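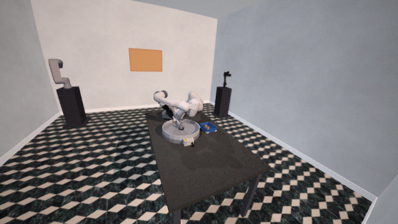

1/ Went to the Kavier open day. The invitation said "see our robots at work." The robots at work were on a monitor. A thread, with apologies to the people I told I'd be bringing back footage of sparks.

2/ For background: Kavier makes software for robot arms, out on the Rautiainen estate, between a tile warehouse and a gym. I went as a person who once bought one gripper for one machine and has been on the mailing list ever since.

3/ Wednesday, September 5, 2018, doors at ten. Doors at ten forty, in practice, as the badge printer had opinions. My badge had my company's name and then my company's name again. I was addressed accordingly all day.

4/ Safety briefing next. Eleven slides. Closed shoes, stay behind the yellow line, do not reach into the cell. Then we were walked to a carpeted room with a monitor in it.

5/ OK, so the demo. The simulator is called Endaretti. You build a room in it, you put an arm in the room, and the arm practices in there before anyone lets it near a real table.

6/ Say what you like about the robot, somebody had fun with that floor. Cream diamonds, dark green and black, little marble veins. I've stayed in hotels that tried less hard. The wall has an orange panel on it with nothing on the panel.

7/ I asked about the floor. The presenter said busy floors are good for checking the vision side. Then she said she also just liked it. Best answer of the day and it was only 11:15.

8/ The job as set up: big white arm, long dark table, a round gray tray right in front of it, a blue bin next to the tray with small orange and tan bits in it. The arm does its business in the tray. The gripper has to get over the rim and down inside without clipping the wall.

9/ That sounds like nothing. Man behind me said "my kid could do that" loud enough to be heard, and was invited to drive the arm by hand with a game controller. He did not clear the rim. He went very quiet and later took a second brochure.

10/ I had a go too. I am not going to discuss it. Controllers have gotten complicated since I was young.

11/ The hard part is depth, apparently. From the side you'd swear the fingertips are on top of the thing you want, and then you swing the view around and they're nowhere near it. On screen you can swing the view around. In my shop you'd be lying on the floor with a flashlight.

12/ They had it running on a loop through lunch, so I ate a very small sandwich and watched. There's a gray upright piece in the tray, short, with a flat round foot, and the whole show comes down to getting a fingertip to it. 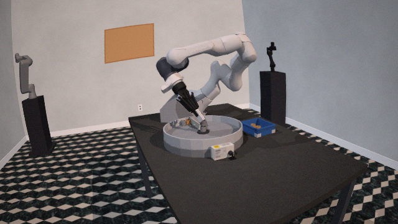 13/ And I have to admit I stopped chewing. You know it's pixels. You know nothing can break. There were still a dozen grown adults in lanyards leaning slightly to the left to help it along.

14/ Numbers, for those who like them: 247 versions of that task so far, with the tray and the lighting and so on nudged each time. The newest controller had been through 429 attempts that morning before we showed up. It did not get a badge either, I assume.

15/ I asked how many of the 429 were any good. There was a pause, then a chart. The chart had a very nice color scheme. I'm told the answer will be emailed.

16/ To be fair to them, they showed failures on purpose, a whole reel. One arm swept a tray clean off a table with real style. One reached confidently for its own shadow. I felt I understood that one.

17/ Question from the audience: why are there other robots standing on black pedestals at the back? Fair question, I'd been wondering too. One's gray, one's slim and black, and they stand there like they're waiting for a bus.

18/ Reply: same room file gets used for other jobs with other arms, and it's less bother to leave them in. So even imaginary workshops have equipment in the corner that everyone walks around. I found this comforting.

19/ The bit I'd want to know as a buyer is how much of this survives contact with a real table. They were pretty straight about it. Grip and friction are the sore points, lighting less so than it used to be. They don't claim you can skip the real-world tuning. You'd do less of it.

20/ How much less? See post 15. Email.

21/ Price was on a laminated card, which was then taken back. I did see a 693 on it. Whether that was per month, per seat or the room we were sitting in, I couldn't say.

22/ The afternoon had a "hardware corner" after all, in Sisumis, the other building. One actual arm, switched off, with a sign asking us not to lean on it. I crossed a parking lot in the rain for that. There was cake, so I'm calling it even.

23/ Someone will ask, so: yes, I'd go again. The people running it knew their stuff and let us press buttons. If you have a pick job you keep putting off because you can't spare the machine to experiment on, it's worth the drive. Bring your own lunch.

24/ Next one's in March. Registration is already up on their site and wants your shoe size, for the safety briefing. Parking is behind the gym, and the gym will tell you it isn't.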